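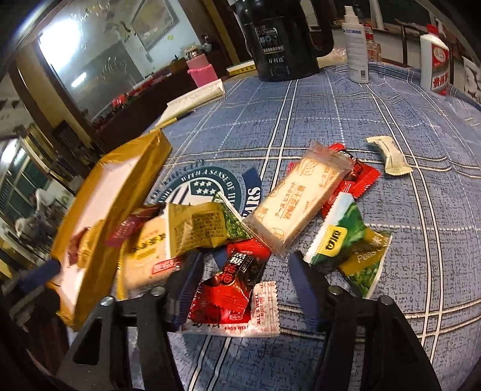

Unit 2: Teaching by hand
Course notes, Merja Heinonen

Last time we steered the arm from across the room with a joystick. Now we get to the fun part – you hold the gripper yourself and simply do the job. The camera on the tool records what the fingers meet, and your wrist supplies the motion. No arm needed until much later!

Our task for the unit is sorting snacks: pick a packet from the pile, carry it to the container, let go. It sounds like nothing, and it is wonderfully hard. A twisted candy wrapper gives way when you pinch it, a long biscuit packet wants to swing, and shiny foil changes its look with every tilt of your hand.

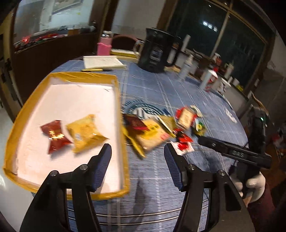

Open the fingers before you reach, not while you reach. Come in slowly, pause for a beat, then close. The learner copies everything, including your hesitations, so if you fumble badly, mark the take and go again. Small corrections are welcome – keep those in. They show the robot how to recover.

Onni Ikonen's group recorded 570 takes last May, and their first policy kept grabbing two packets at once. Look at their grasps and ask what you would have shown it differently.

For the lab
Work in pairs, one demonstrating, one logging. Swap at 400 takes. Move the pile between takes and vary which packet you go for first.
Reading: Niskanen handout, sections on grasp timing and takes to discard.
Questions about logging go to Maksym Ivanyshyn.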